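ok so a thread about yesterday's fault, because three people have asked and I can't keep typing it out in DMs

short version: left arm on the two-arm cell stopped answering mid run. no one hurt, no kit broken, one very squashed pencil case. long version below

cell does case sorting. pencil cases into the green tray, toolbox and hand tools stay put as clutter. it's a dull job and it had been fine since February
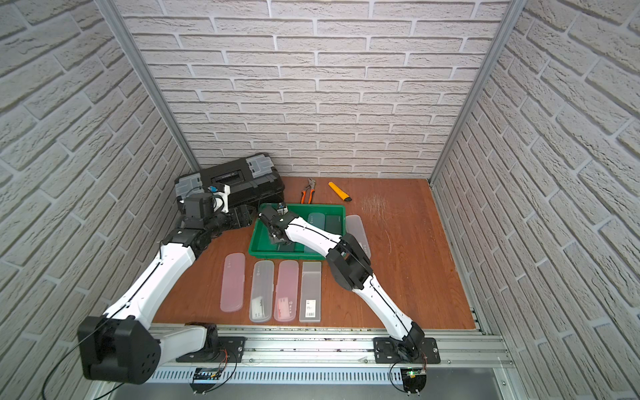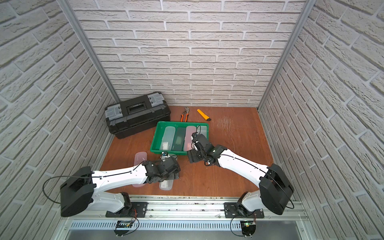

both arms on the one rail, pencil cases, green tray. carrying on

run 955. left arm goes down to pick, fingers close, then nothing. no error on screen. the right arm has no idea and keeps going for the tray like it's a normal day

this is the bit that bothers me. the two arms are meant to watch each other. if one stops replying the other should hold where it is. it did not hold

Cherry Mae hit the stop. good reflexes, she was nearer than me. by then the right arm had come across and was leaning on the left one's wrist, with a case trapped underneath

motors stayed powered till the stop went in, so they were pushing against each other the whole time. wrist motor on the left was too hot to keep a finger on. don't do what I did, use a thermometer

first guess was the cable. it's always the cable. swapped it, ran it again, fine for 200 picks, then the same thing. so not the cable, or not only

second guess was the little board under the base. Armindo thought a loose power wire, wiggled every one of them while I watched the readout. nothing. he was a bit put out tbh

then Anikó read the log properly, which I should of done at the start. the left arm wasn't dead. it was replying, just late. the wrist motor was taking 210 ms to answer and the timeout is 100

so why no error?? because someone had set the watchdog to "warn" instead of "stop" when we were testing the new grippers, and warnings go to a file. a file I hadn't opened for weeks

someone was me. it's got my name on the change – 28th March, one line, comment says "temp". lovely

so two faults really. a wrist motor that goes slow once it's been working a while, and a safety check I'd switched off and forgot about. first one is a spare part. second one is the one I lost sleep over

these are small arms, yes. still enough to trap a finger, and we do reach in to reset the cases between runs. I'd been reaching in there all month thinking the check was on

what's changed as of this morning:

watchdog back to stop, on both arms. either one goes quiet or late, both hold

the setting now gets checked when the cell starts up. if it's wrong the arms won't power at all, and you can't click past it

stop button pressed and tested before the first run, by whoever is on. written down on the sheet, with initals

hands in only with motor power off. paused doesn't count. Cristóvão has been saying this for ages, yes I know, you can stop sending me the thumbs up

still don't know why the motor goes slow. heat is my bet but I've not proved it. new one goes in tomorrow, the old one is going on the bench with a thermometer taped on

someone asked if the other cell has the same setting. checked at lunch. it did. it doesn't now

if you've got a "temp" line in your own config go and look at it, I'll wait

will add to this when I've got numbers off the bench. tea first – been at it since seven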